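How Does Soap Work?

Ever try to wash butter off your fingers with just water? Doesn't work. The water rolls right off and your fingers stay greasy. Why?

Water and oil don't mix. Pour a little cooking oil in a glass of water and look. Oil floats on top. Stir it like crazy, wait a bit -- back on top again.

So we need a helper. That's soap!

Soap is made of tiny, tiny bits called molecules. Way too small to see. Each one is kind of like a tadpole, with a head and a tail. The head loves water. The tail hates water but loves grease. 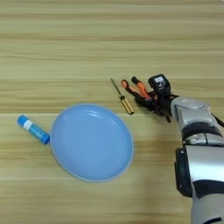
When you scrub, all the tails poke into the grease. The heads stay outside, in the water. Pretty soon there's a little ball with grease trapped in the middle and heads all over the outside. Scientists call it a micelle (say it: my-SELL). Water can grab the heads, so when you rinse, the hole ball goes down the drain. Bye, grease.

What about bubbles? Bubbles are just air with a thin skin of soapy water around it. Fun, but they don't do most of the cleaning. Some soaps hardly bubble at all and still clean fine.

Warm water helps too. It makes grease soft and runny so the tails can get in easier. Not too hot though!
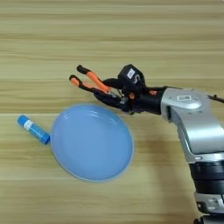
Scrubbing matters. It breaks big blobs of grease into small ones. And give it time -- when you wash your hands, go for 20 seconds at least.

Try it! You need a bowl of water, some ground pepper, and a drop of dish soap. Shake pepper on the water. Touch the middle with a clean finger. Not much happens. Now put soap on your finger and touch agian. Zoom! The pepper runs to the sides. Soap makes the water's "skin" weaker in the middle, and the stronger skin at the edges pulls the pepper away.

Ask a grown up before you use any other cleaners. Never mix them. Never taste them, even if they smell like lemons.

Words to know
Molecule -- a very tiny piece of something
Micelle -- a ball of soap with grease inside
Rinse -- wash away with water

By Abimbola Garba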